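Fruit table settles in at the Cilholm laundry room

If you've carried your washing down to the shared laundry room at Cilholm lately, you'll have seen the news already: we've got a fruit table! It opened on 8th April after what felt like an age of asking, and I'm delighted to say people are using it. I popped in with a bag of towels on the first morning and came back upstairs with my pockets full of plums and a recipe for banana loaf, so I'd call that a good start.

The idea is very simple. If you've got more fruit than you'll eat, you bring it down. If you fancy a piece while your spin cycle finishes, you help yourself. No list to sign, no money, no fuss. The greengrocer on the corner, Plosov, has promised us whatever is left over at closing time (mostly bananas, I gather, and the odd box of apples in October when the local ones come in), and the rest is up to us.
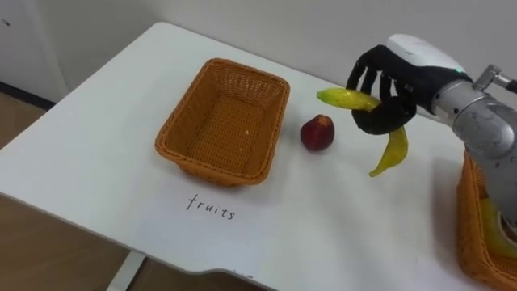

Labels were the thing we argued over most, would you believe. One camp wanted printed cards in little stands, another wanted chalk, and there was a short but lively period when somebody was pricing up enamel signs. In the end the word "fruits" was simply handwritten in black ink on the tabletop, right in front of one of the wicker baskets, and I think it looks lovely. Friendly, you know? The printed cards would have been in the wash by the end of the week anyway.

Money, then, as I've been asked twice on the stairs. We had 300 pounds set aside for the room and the baskets took 21 of it, which I thought was a bargain for proper woven ones. They came from Tsuchiya, the homeware shop by the station, who very kindly knocked a bit off when they heard what they were for. The desk was a hand-me-down from the Nollov office when it moved across the river, so that cost us only the van, and the van was around 100. The remainder stays put for now, though I do have my eye on some hooks for coats.
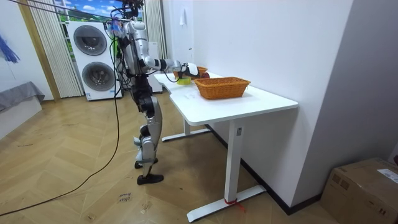 A few bits of housekeeping while I'm at it. Please wipe the top if you spill anything, and take bruised fruit to the compost bin in the yard before it attracts flies (they'll find us by summer, they always do). Nothing cut or peeled, please, and no jam jars, however tempting. Washing powder and pegs belong on the shelf by the door and not in the baskets. I'm looking at whoever left the pegs!

There's also a swap morning in the pipeline, where you can bring cuttings and seedlings along with the fruit. We need at least 15 households to say yes before we book the room for it, and so far I've heard from nine. Drop a note through my door or catch me by the machines, I'm usually down there before breakfast with the towels.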